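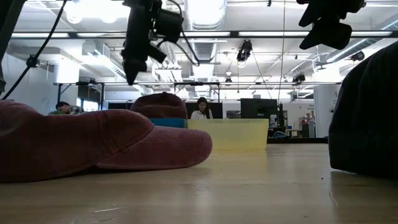 Washing hats without wrecking them – talk notes
Fustard Community Hall, June 2026
30 min incl. questions

OPEN
Hands up who has killed a cap in the dryer. (wait) Me too, more than once.
Why caps go bad: sweat, sunscreen, hair stuff. Salt line on the front is the usual one. People leave it till November and then wonder why it won't shift.

KNOW WHAT YOU'VE GOT
Read the label first. If no label, look at the brim – older caps often have cardboard in there. Cardboard + soaking = mush. Tap it, dull hollow sound usually means cardboard. Newer ones mostly plastic, fine to get wet.
Wool: cold water only, no wringing. Cotton: forgiving.
Dark reds and navy bleed. Test inside the band with a damp white cloth. If color comes off, wash it alone.

THE SOAK
Basin of cool water, small squirt of dish soap. Not bleach!! Say this twice, someone always asks.
Sweatband first. Soft toothbrush, short strokes, along the stitching.
Then soak. 4 hours max for cotton, wool much less, 20 min tops.
Cardboard brim – no soak at all, sponge only, keep the brim dry.
Rinse till water runs clear. Press in a towel. Dont twist.

DRYING (slow down here, rushed it at Beaudoin)
Over a bowl or a balled-up towel, whatever is close to head size. Shape the brim with your hands while its damp.
Shade, moving air. Sun fades the top and leaves the underside alone, looks odd.
No radiator. No dryer. No hair dryer on hot.

Knit hats – same soak, but dry flat. Hang one up and it grows. Story about the ski hat that ended up as a tea cosy, skip if short on time.

FADED ONES
Fade is not dirt, washing will not bring it back. Fabric dye works on plain cotton, patchy on blends. Embroidery thread is often polyester so it keeps its own color, can look great or awful. I'd leave it. I like them faded.

STORING
Clean before you put away – moths go for old sweat.
Stack crown inside crown, don't fold the backs in.
Shallow boxes better than a deep one, bottom hats get crushed.

QUESTIONS I ALWAYS GET
Dishwasher? Some people swear by it. Heat is the problem, plus the detergent can bleach. No.
Those plastic cap cages? OK for cotton, cold, gentle cycle.
Smell wont go? Splash of white vinegar in the soak, then rinse agian.
Too small now? Damp it, wear it till dry.

Handout at the door. Next one is at Famoreck – shoes, bring a dirty pair.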